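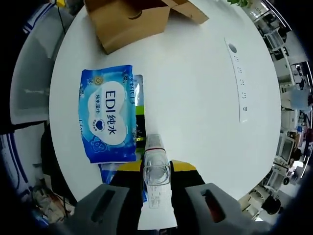
Workplace Organisation and Shared Spaces
Unit 4: Clearing and Packing a Shared Table
Course handout, prepared by Diane Sawatzky and Anouk Verschueren

4.1 Purpose of the unit

This unit deals with the shared table in an open-plan office: the surface that belongs to no single desk and therefore collects small personal goods, wrappers, toiletries and snacks. Participants are expected to have read Unit 3 (Personal Desks and Drawers) before attending. The practical session takes place on Tuesday in the MacPherson room.

4.2 Terms used

Surface stock: items left on the table for general use, such as wet wipes, tissues and food in unopened packets.
Strays: items with an evident owner who has not collected them.
Fixed items: power strips, cable outlets and plants. Fixed items are not packed.

4.3 Choosing and placing the box

A single open carton is sufficient for most tables. It should stand on the table itself, near the edge, with all flaps folded outward so that they do not fall back over the opening. Cartons that have held equipment often retain an inner divider. The divider may be left in place where it does not reduce the usable floor of the box; the narrow channel it creates is suitable for flat papers only, and small articles dropped into it are easily overlooked. 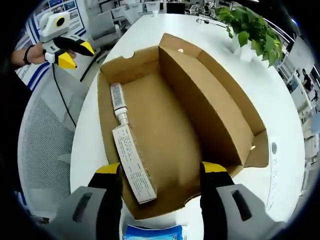
Tubes of cream or ointment are laid flat and kept with their printed carton wherever the carton has survived. The carton carries the directions and the expiry date, and a tube separated from it should be referred to the first-aid contact, Brock Doucette. Small lidded containers are packed upright after the lid has been checked. Packets of wipes are closed firmly and placed on top, never beneath heavier goods.

4.4 Food and snack packets

Foil bags are light but bulky, and they are damaged by pressure at the corners. They are packed last. An opened bag is not packed under any circumstances; it is offered to colleagues or discarded the same day. Where a table has a cable recess, crumbs should be brushed away from it before the surface is wiped.

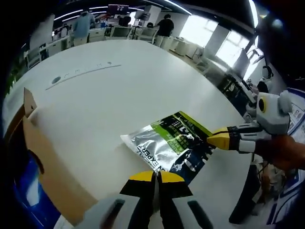

Fig. 4.2. Snack bag lying on the shared table, with the open box to the left.

4.5 Written work

Submit a short account (500 words) of one shared table at your own place of work. State which articles you would class as surface stock, strays and fixed items, and explain any doubtful cases. Accounts should be sent to Isabelle Li by the end of July. Participants from the Nedau site submit through Lucie Pelletier.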